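Progress report to the Farahani Fund - October
Project: Teaching by example, tabletop sorting and pushing
Prepared by Zoi Moschos, with notes from Arash Moradi

Dear Setareh,

Thank you again for your patience while we moved benches. I know the last report was thin, and I'm glad to have more to tell you this time.

The main news is that we've finished 100 of the 125 teaching runs we promised for this stage. Each run is a person guiding the arm through one small job - slide this block next to that one, bring the two reds together, make a row along the back - while the system records what the arm did and what the instruction was. Forough has been our steadiest driver, and her runs are lovely and smooth, which pleased everybody until Arash pointed out that the learner also needs to see a few wobbles and recoveries. So Erick now drives every second session, and he has taken the teasing very well.
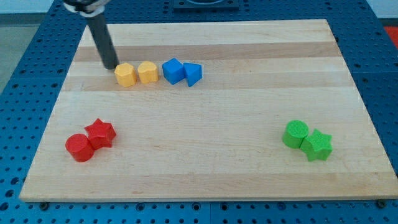
We've also changed how we begin each run. In the early weeks we tended to put the blocks back in much the same spots, and the first trained version (we call it Momia around the lab) got rather too comfortable with them. Starting layouts now come from a shuffled list, grouped by colour some of the time and mixed up the rest. It adds a little to the set-up, but the newer runs are far more varied and I'd do it again.

Two things haven't gone to plan. We had to throw out 30 early recordings where the written instruction didn't match the movement, and these aren't in the count I gave you above. The labelling tool from Erero also arrived late, so Forough has been checking wording by hand, bless her.

For the next stage we'd like to finish the remaining runs, retrain Momia and try it on layouts it hasn't met before. Spending is within budget, and the only request I have is to move the unspent travel money across to operator hours. Arash can send you the figures whenever it suits.

Warm regards,
Zoi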